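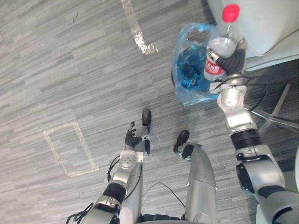 How long does the Utari take to set up?
Most of a morning, if you read the manual. Aurelia Ursu, who wrote the manual, recommends reading the manual.

The Utari is Prikurel's two-armed tidying humanoid, with multi-fingered hands and a great deal of cable. It picks up bottles and other litter at a pace best described as dignified. Colour choices are silver and the other silver.

Hire is $2150 a month, delivery $68 extra. Spare hands are $946 each, and yes, people do order them.

Filed under: Robots > Service & Cleaning > Hire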